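Section 4. Setting up and recording a two-arm placement trial

4.1 Purpose of this section

This section sets out the procedure for preparing the Narkmont bench, recording demonstrations and running evaluation trials for the Lullside study. Lullside compares two methods of training a placement policy on a two-arm station. In the first method, both arms are recorded and both are included in the action target. In the second, both arms are recorded but the action target covers only the arm that carries the object. The procedure is the same for both methods up to step 12, and operators are not told which method a given set of demonstrations will be used for.

Operators must have completed the bench induction with Kiran Shukla or Marion Lennox before using this section. Emergency stop and isolation procedures are given in Section 2 and are not repeated.

4.2 Preparing the bench

1. Confirm that both arms are in the rest posture and that the emergency stop is released.

2. Wipe down the tabletop with a dry cloth. Do not use spray cleaners on the table or the tray.

3. Place the tray within the marked tolerance given on the bench card. The tray may be rotated by up to 5 degrees from square. Greater rotation is treated as a separate condition and must be logged as such.

4. Check that the tray contains nothing from the previous session.

5. Switch on the arms, left first, and wait for the controller to report both as ready.

6. Start the Rennie recording software and select the study profile. Confirm that all camera streams are live before proceeding.

Note: Overhead lighting is to remain at its normal setting. Reflections from the floor of the tray are part of the test condition, and an earlier attempt to remove them with a matte liner produced a policy that performed poorly once the liner was taken away. Liners are no longer permitted.

CAUTION: Keep hands and sleeves clear of the grippers whenever the controller reports ready. The grippers do not detect contact with skin.

4.3 Recording demonstrations

7. Open both grippers fully and hold for 3 seconds. The software uses this interval to set the zero position of the fingers.

8. Place the object at the start position shown on the operator's screen. Start positions are drawn at random and must not be adjusted for convenience.

9. Using the leader handles, grasp the object with the assigned arm and lift it clear of the table. Bottles are to be grasped upright.

10. Carry the object to the tray and release it inside the rim. The other arm is to be held open and still throughout, clear of the carrying path.

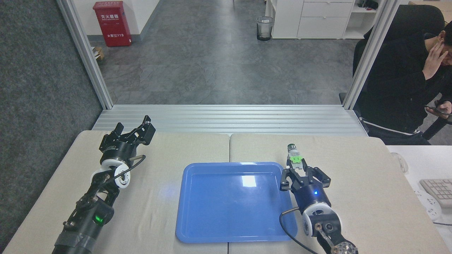 11. Return the carrying arm to rest and press the foot pedal to close the episode. If the object was dropped, mark the episode as failed and keep it. Failed episodes are not to be deleted, as they are used to train the success classifier.

12. Repeat steps 7 to 11 until 40 episodes have been accepted for each object. A full data set for the study comprises 300 accepted episodes across all objects; the final object in the list is recorded to a reduced quota.

Note: Small unintended movements of the idle arm are to be expected and should not be corrected by the operator during an episode. Leonor Bastos found in the pilot that operators who tried to correct drift introduced more movement than they removed - and that the first training method reproduced it.

4.4 Running evaluation trials

13. Load the policy file supplied by Lụa Doãn. File names are coded and do not identify the training method.

14. Set the speed limit to the evaluation value on the bench card. Do not raise it between trials.

15. Place the object and start the trial from the operator's desk. Remain at the desk until the controller reports that motion has ended.

16. Score the trial as placed, dropped or not grasped. An object resting on the rim of the tray is scored as dropped.

17. Record any movement of the idle arm that brings it over the tray, whatever the outcome of the trial.

CAUTION: A learned policy may move either arm without warning, including the arm that was held still in every demonstration. Treat both arms as live.

4.5 Interim result

In the pilot, policies trained by the second method placed the object more reliably when the tray was rotated. With the tray square to the bench, no difference between the methods was established. The pilot used a single operator, and the finding should be regarded as provisional until the full data set has been evaluated in September.

Score sheets are to be uploaded to the Hundero archive at the end of each session. Enquiries about the scoring criteria should be directed to Fraser Aitken.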